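Week 4: Where the examples come from

Notes to go with the Thursday lecture. Read them before the practical at Laltmont, where the hand-held grippers are kept.

1. The claim

You'll meet this argument in nearly every paper on the reading list. Robots are slow and dear to run, so give people a cheap gripper with a camera on it, send them into kitchens and offices, and let them do ordinary things with ordinary objects. Collect enough of it and a learning system will pick up the skill. The hand moves, the camera records, and the robot copies later.

I half believe it. The half I don't believe is "enough of it", a phrase that is almost never given a number, and when it is, the number counts the wrong thing.

2. What gets counted

The Trurkley set is the one you'll be using. It holds 2,769 recordings. That sounds healthy until you ask how many different situations they cover. The log lists 167 objects and 84 rooms, and most objects were only ever handled in one room. A system trained on this can learn that a certain bottle goes with a certain table, and will score well as long as you test it on the same table.

When you read a results section, look for three figures: recordings, objects, places. If only the first is given, be suspicious. If the test objects were drawn from the same boxes as the training objects, be more suspicious.

3. Who is holding the gripper

A person using a hand-held gripper has a shoulder, an elbow and a good deal of sense. They'll reach in at an angle no arm bolted to a bench could manage, and they'll slow down near a cup without being told. None of the reasoning is recorded. What you keep is the view and the motion, and the system has to guess the rest.

People also get tired and tidy. In the Penry pilot the later recordings of each session were quicker and more alike than the early ones. The write-up called this "operator skill". It could as well be called boredom, and nothing in the data tells you which.

4. What the camera sees

A fisheye lens takes in a lot. Supporters say this gives the system context, and so it does, but context is also where shortcuts live. Before you accept that a model has learnt to handle bottles, ask what else in the view could have given the answer. Labels, letters on a cloth, the colour of the table – any of these may be easier to learn than the shape of the thing between the fingers.

The square tags on the fingers are there so that the opening of the gripper can be worked out from the picture. Check that they're readable all the way through a recording. A tag lost to glare leaves a gap, and gaps are often filled by smoothing, which looks fine on a graph.

Clear plastic deserves its own warning. Its edges bend whatever is behind them, and a printed label may be doing most of the work of telling the system where the object is. Peel the label off and try again. I've yet to see a paper that reports this.

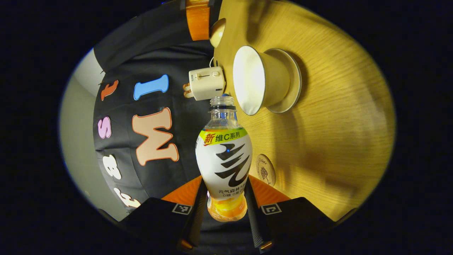 5. For the practical

Work in pairs. Each pair takes twenty recordings from the Trurkley set and, for each, writes down:

the object held
everything else in view that has writing or a strong colour
whether both finger tags can be read throughout
whether you'd call it a fresh example or a repeat

Do the last one separately, then compare. If you and your partner disagree on many, say so in your report and don't settle it by averaging.

6. Reading

The Endberg report, sections 2 and 5. Section 5 has the failed trials, which the summary at the front leaves out. Bring one question about how the test rooms were chosen.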